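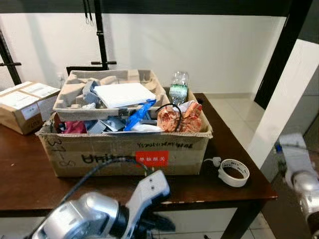 Saving Boxes Without Being Buried by Them

Every household has a Box of Boxes. Ours began in January with good intentions and a toaster oven, and by spring it had annexed the hall closet.

Some rules, learned the slow way.

Keep the carton for anything still inside its return window, and write the last return date on the flap in fat marker. When that date goes by, so does the carton. You aren't going to resell the blender in its original packaging. You have met yourself.

Flatten everything else the day it arrives. Slit the bottom tape with a butter knife -- a box cutter is faster, and so is the trip to urgent care. Stand the flat ones on edge behind a door, tied with string, and when the bundle gets thicker than 5 inches, the oldest go to the curb.

Molded pulp is worth a second look. Torn up small, it goes in the compost with the coffee grounds, provided it's plain and uncoated. Whole, it makes a decent drawer divider for batteries, picture hooks and those keys that open nothing. Inès Jacquet down the street starts her tomatoes in it, and her tomatoes are better than mine, so take that up with her.

Foam is the houseguest of packing materials. Keep one bag, for mailing breakables to relatives, and no more. Packing peanuts: drop one in warm water. If it dissolves, it's starch and can go in the compost. If it bobs around looking pleased, it's plastic.

Before reusing a box, black out old labels and any writing on the sides. I once mailed my sister a sweater in a carton marked FISH TANK PARTS, and it toured the state for 24 days.

Damp boxes go out at once. Silverfish love them.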